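Kitchen table task, setup and first run - Driltus club notes

For new members and anyone at Skerkstead who missed the March session. Read the whole thing once before you power anything up. It's short.

What you need: the arm, the play kitchen box, one laptop with Abella installed, tape. Give yourself 70 minutes the first time. Gets quicker.

Step 1. Clear the table and wipe it. Crumbs mess with the vision.

Step 2. Power on, home the arm, hands off till it stops moving. Then open Pasilcombe (thats our task folder) and load kitchen_start.

Step 3. Lay out the items. Big plate toward the back, toaster oven on the right. Small stuff can go anywhere the arm can reach - move it between runs, or you only train one layout.

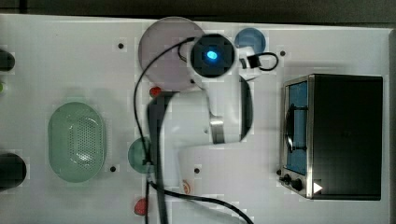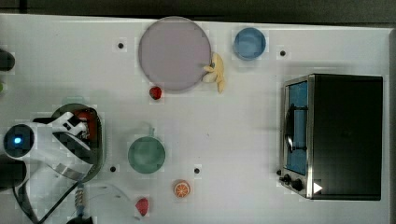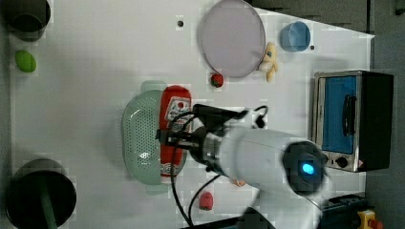 Step 4. Record your demos. We want 42 per task before anyone trains, last year's team tried with far fewer and the arm just hovered. One person drives, one person logs. Go slow on the approach, speed up once you have a grip. Long thin things are easiest to start with, like the red bottle held on its side over the green colander. Reaching down into a pot is harder, the fingers hide what you're grabbing, so leave that for day two. Watch the cable too. If it pulls tight, stop and re-home.

Step 5. Check the log. Every run needs a task name, pass or fail, and your initials. Keep the fails! Mark them F and move on. We had 189 runs at the end of last term and a whole chunk was useless, no labels.

Step 6. Train overnight, test in the morning. Run the policy 4 times from a fresh layout, one hand near the stop button the whole time.

Common problems

Arm won't home - something is leaning on it, or the cable is caught underneth.

Gripper closes on air - camera got bumped. Redo calibration.

Abella freezes - save, restart, reload the folder. No fix yet.

Pack everything back in the box when you're done, small fruit in the bag first.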